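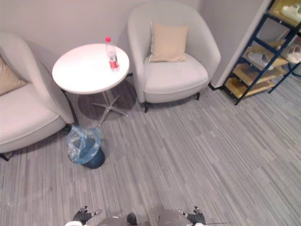

Most of what is written about automation at work deals with factories and warehouses, where the machine has a fixed place and the people learn to keep out of it. This session is about cleaning and tidying in staffed buildings, where the place was laid out for people and stays that way. Take an ordinary waiting corner: two tub chairs with cushions, a small round table with a water bottle on it, a lined bin standing on striped carpet, a shoe rack with two slippers and a sandal. A cleaner deals with a corner like that between two larger jobs and would hardly list it as a task. For a machine with two grippers it is a string of separate decisions, and each one has to be settled by someone before the shift starts.

Week 2 handout. Read before the seminar, along with the Grastel case notes.

1. Tasks and jobs

A job is a bundle of tasks. When a service is automated, the bundle is opened and some tasks are taken out. What remains is still somebody's job, but it may be graded, timed and paid differently.

Go back to the bottle. It has some water in it. Should it be thrown away, left on the table or put aside for its owner? A cleaner who knows the building decides by the time of day and by who was sitting there. Nobody wrote this down as a skill, so it does not appear in the job description, and it was not costed when the contract was priced. The same goes for the slippers. Are they in the right places on the rack? Is there a right place? The cushions are easier, as long as everyone agrees what straight means.

Work of this kind is called tacit work in the reading. Automation makes it visible, because a rule has to be written for it. Who writes the rule is one of the main questions of this course.

2. The Grastel case

Grastel runs serviced offices and guest lounges. It had 35 cleaning staff across its sites when it brought in tidying robots supplied by Brovo. The first ones started in January on the evening shift. Management announced that there would be no redundancies, and there were none. Points to note from the case:

Hours. Evening shifts were shortened by 22 minutes on the floors the robots covered. Staff on hourly pay lost that time unless they took on another floor.

Checking. Each floor now ends with a check by a member of staff, who confirms the robot's list on a tablet and puts right what it has left. Checking was not in the old job description. It was added at the same grade.

Exceptions. Anything the robot cannot classify is left where it is and reported. In the first month 600 reports were logged. Most were drinks, shoes and personal papers. Staff said that they had always handled these things, and that the change was having to record each one.

Blame. When a guest complained of a missing item, the cleaner who had signed off the floor was asked first, even if the robot had moved it. The sign-off wording was later changed — the new version separates what was seen from what was done.

Bodies. Several staff reported less bending, mainly for bins and low shelves. This was the most welcome change and it should be given its full weight in your answers.

3. A different arrangement

Valente, a smaller operator, used the same supplier but asked its cleaners to write the rules first. A group of 5 met on paid time and went through the building corner by corner. They decided that part-full bottles stay put until closing, that footwear is not touched, and that liners are changed by hand on floors where guests are present. The robot did less than it could have done. Fewer reports were raised, and the checking was paid at a higher grade.

Be careful with this comparison. Valente had long-serving staff and one building. Grastel had several sites and a high turnover, and its contract with Brovo set a minimum number of tasks per shift.

4. For the seminar

Choose a small shared space that you know well. Write down every decision made when it is tidied, including the decisions to leave something alone. Mark the ones you would be content to hand over. Then say who should be asked before they are handed over, and what that person should be paid for answering.

Bring the list on paper. The Fliltex extract on shift design is for week 3 and can be left until then.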